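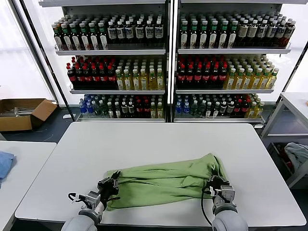
Folding and storage of cleaning cloths in a small drinks shop: project report

Group 3: Romana Zelenák, Ravindran D'Souza, Čestmír Ševčík

1. Aim

To compare two ways of folding cotton cleaning cloths and to record how much shelf depth each takes up. The work was set by our supervisor, Sivaprasad Palaniappan, as part of the retail layout module.

2. Materials

We used 20 cloths of one size, bought new from Branell and washed once before the first trial. Folding was done on a white table in front of the bottle shelving. A steel rule and a kitchen scale were borrowed from the Komon store room.

3. Method

Each cloth was dropped on the table in a bunch, taken by two ends, pulled out along its length and laid down. Wrinkles were smoothed from the middle outwards. Method A was a half fold, repeated twice. Method B was a fold in thirds, then a roll. A fold was rejected if any corner stood out from the edge by more than a finger's width. Rejected cloths were bunched again and repeated. In all, 264 folds were recorded, of which 200 were used; the remainder belong to a practice run in December and are left out.

4. Results

Method A gave flat stacks that leaned once they rose above the shelf lip. Method B took longer per cloth but the rolls stayed put and could be taken out singly. Most rejects in both methods came from the first step — a twist left in the cloth before it was laid down carried through every later fold.

5. Discussion

We did not control for damp. Cloths folded early in the morning felt stiffer, and this may have affected the rolls. The table height was not adjusted between folders, which Čestmír found too low.

6. Further work

Repeat with the thicker Prins cloth and a narrower shelf.

Shared 3 times | 2 comments

Américo Carrilho
Did you try thirds without the roll? Would be a fairer match for A.

R. D'Souza
Only in the practice run. They slid.

This site uses cookies. Manage your settings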